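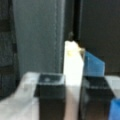

A white block between the gripper fingers, with blue objects to the right, seen from the camera at the wrist. Photo: Plekudum

Plekudum passes target for recorded robot demonstrations

First stage of Pluretau handling project closes with 2,410 examples

Plekudum has finished the first round of data gathering for Pluretau, its project to teach a two-fingered robot arm to pick up and put down small objects by learning from people. The round closed in May with 2,410 recorded demonstrations against a target of 2,000.

Each demonstration is one complete attempt at one short task, guided from start to finish by a human operator. The recordings will be used to train a learning system that has to work out for itself how to move the arm, using what the camera at the gripper shows and the position of the joints.

A team of 13 operators took part. Most had no background in robotics when they joined. They were given two days of training on the hand controls and a further day on the recording software before any of their work was counted.

"We wanted ordinary, careful handling," said Priit Dzene, who leads the Pluretau project at Plekudum. "Some of our operators came from packing and some from office jobs. They don't all pick things up the same way, and the system needs to see that. If I had recorded everything myself we would have a robot with my habits, and I tend to come in too fast."

How the recordings are made

The operator sits beside the work table and moves a pair of handles. The arm follows. Before each attempt the objects are set out by hand according to a printed layout sheet, and the operator reads the task from a screen: pick up the named object, stand it upright, move it to the marked place, or pass it between two others without knocking them over. The operator then presses a pedal to start recording and presses it again at the end.

A typical attempt lasts less than a minute. Resetting the table usually takes longer than the attempt.

The camera at the wrist travels with the gripper, so the fingers are nearly always in view and whatever is being held is seen from very close. Pictures from it are small and rather soft. Plekudum kept the resolution low on purpose so that the trained system can run on a modest computer next to the arm. A second camera on a stand records the whole table and is used by the reviewers, but the footage is not passed to the learning system in this stage.

Lighting is changed between sessions. Early in the project all recordings were made under the same overhead lamps, and the first trial system did poorly in the late afternoon when the blinds were open. Sessions are now split between lamp light, daylight and a mixture of the two, and the layout sheets say which to use.

Checking and labelling

Every recording is watched in full by a reviewer who was not the operator. The reviewer marks the moment the fingers close and the moment they open, and gives the attempt one of three labels: completed, completed with a correction, or not completed.

Attempts in the second group are kept. These include cases where an object slips or turns in the fingers and the operator puts it down and takes hold of it again. Dzene said they were among the most useful material in the collection.

"A clean pick tells the system what to do when things are going well," he said. "It also needs to know what to do when the block has gone crooked. In the first few weeks people were deleting those attempts because they thought they had made a mess of it. We had to ask them to stop."

A further 177 recordings were set aside and do not form part of the published total. The usual causes were a missed pedal press, a camera that had stopped sending pictures, or a table set out differently from its layout sheet. They have been stored separately in case they are of use for testing the checking software.

Review was carried out jointly with Nwankwo, a data services firm that also wrote the labelling guide. The guide went through several versions. The longest discussion was over when an object counts as "held", which now means that both fingers are touching it and it has left the table.

What happens next

Training on the full set has started. Plekudum will test the system on layouts that were kept out of the collection, using the same arm and table, and will then repeat the tests with objects the operators never handled. Results from both will be reported together, including the failed attempts.

The company is making no claims yet about how well the system performs. An earlier trial on a small part of the data could pick up single objects standing in the open but often pushed neighbouring ones aside on the way in. Crowded layouts were given a larger share of the later sessions for that reason.

A second round of recording is planned. It will cover soft and flexible items, which were left out of the first round, and will use a new set of finger pads. Operators from the first round have been offered places, and a small number of new ones will be taken on. No experience with robots is needed, although applicants should be comfortable with repeated work and with sitting for sessions of up to an hour. Breaks are built into the timetable.

Part of the first-round collection will be made available to universities and other non-commercial groups on request. It will contain the wrist camera pictures, joint positions, gripper opening and reviewer labels. Sound is not recorded, and operators are identified only by a code. Groups wishing to apply should send a short description of what they intend to do with the data. Requests are read every Thursday.

About Plekudum

Plekudum develops control software for light robot arms used in sorting, kitting and bench work. Pluretau is its research project on learning from human demonstration.

Notes to editors

The total of 2,410 refers to reviewed recordings with any of the three labels.

Priit Dzene is available for interview. Visits to the recording room can be arranged on weekday mornings through the Plekudum press office. Visitors are asked to stay behind the marked line while the arm is powered.

Ends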